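Kirdale Home Automation Evaluation
Ticket 3000: Laundry loading cell, dark garments
Status: Open, under observation
Opened by: Rezaul Nanayakkara
Opened: 26 December 2018

Summary of issue

The Plostley trial is intended to establish whether a general-purpose arm can perform ordinary laundry work in a domestic kitchen without modification to the appliance. The arm is required to take clothing from a bin on the floor, carry it to the drum and release it fully inside. Performance with light-colored towels has been acceptable. Performance with dark garments has not. In the most recent block of 50 attempts, the planner stopped 15 times with the message GRASP TARGET NOT SEPARABLE.

Environment

Appliance: front-loading, door open to the left as seen from the work position
Load: mixed dark clothing, unsorted
Planner: Usman release 2, default grasp settings
Lighting: room lighting only, no additional lamps
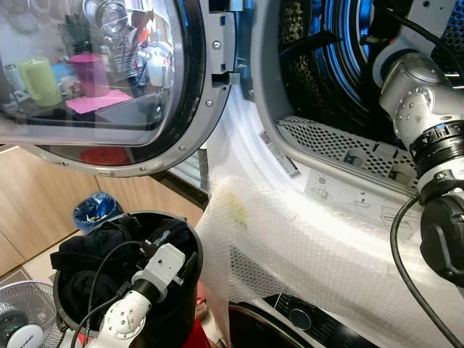
The stop occurs almost exclusively at the bin. Once a garment has been lifted clear, the planner carries it to the drum without difficulty, and the release step has produced only isolated faults. The difficulty therefore appears to lie in choosing a point at which to close the gripper. Dark cloth lying on dark cloth gives the depth estimate very little to work with, and the planner declines to act when its confidence falls below the limit.

Steps already taken

1. Wrist calibration repeated. No change.
2. Confidence limit lowered by one step. The stops became less frequent, but the gripper more often closed on two garments at once, and one of them was then dropped short of the drum. The limit has been restored.
3. Bin moved closer to the appliance. The carry was shorter. The stop rate was unchanged.
4. Bin load reduced by half. Slight improvement, not considered sufficient.

Request

Please advise whether the separability check can be relaxed for the bin region only, leaving the check at the drum as it is. The evaluation schedule requires a decision before the January review.
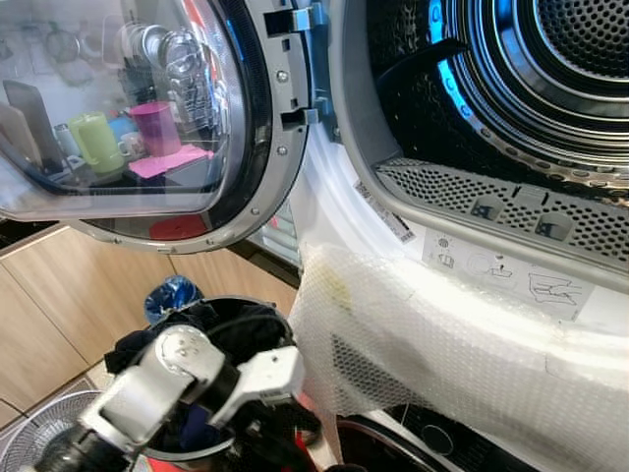 Chaminda Khondokar replied that the check can be restricted by region, but that doing so would be likely to reproduce the result recorded under step 2. The reply recommended enabling the probe motion instead. With the probe enabled, the gripper presses lightly on the top of the pile, withdraws, and compares the surface before and after contact. The motion adds roughly 15 seconds to each cycle. The reply also asked whether a double pick should be counted as a failure at all, given that a person loading a machine takes several garments in one handful and is not marked down for it.

Response from site

The probe motion has been enabled, and a further block of attempts is in progress. Results will be attached when the block is complete.

On the second point, the site agrees in part. The scoring sheet was prepared for folding tasks, where a double pick spoils the work. For loading, the relevant measure is whether the clothing reaches the drum and remains there. It is proposed that a double pick be recorded as a note, and that a failure be recorded only when a garment falls outside the drum or is left across the door seal.
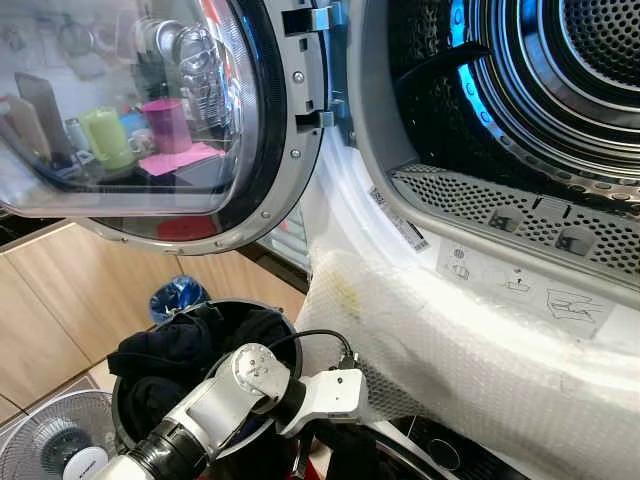
The revised scoring should not be applied to earlier blocks. Those figures have already been sent to Dulden and should stand as reported.

The site also wishes to record a broader observation. A person fills this drum in well under a minute. The arm, at its present rate, does not approach that figure, and the probe motion will lengthen the cycle further. For a household in which the machine may be loaded overnight or while the occupants are out, the delay may be acceptable. For a shop-floor laundry it would not be. The evaluation report should treat the two settings separately.

Actions outstanding

Site: complete the current block with the probe enabled and attach the logs.
Site: repeat with the lights dimmed.
Support: confirm whether the probe force can be reduced for thin fabrics.
Support: supply the wording of the revised scoring rule for approval.

Priority remains at Normal. The ticket is to stay open until the January review.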